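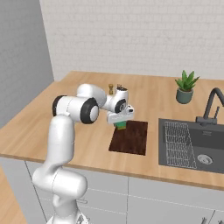 Notes, Drarholm talk, 20 August 2025

Start with the bread question. Ask who bakes at home and wait for hands.

Slide 2. Leif Berge's starter, fed once a day with rye. Say the flour comes from the Grurnatton mill. Don't get into the price.

Slide 3. Salt. Most home loaves have too little. Give the recipe: 535 grams of water, 827 grams of flour, salt at 2 percent of the flour. Repeat the numbers slowly, people write them down.

Slide 4. Long rise in the fridge. Four hours on the counter first, less in summer. Mention the Prullberg loaf that went flat.

Questions. If someone asks about gluten, send them to the handout. Next talk is in September, on rye.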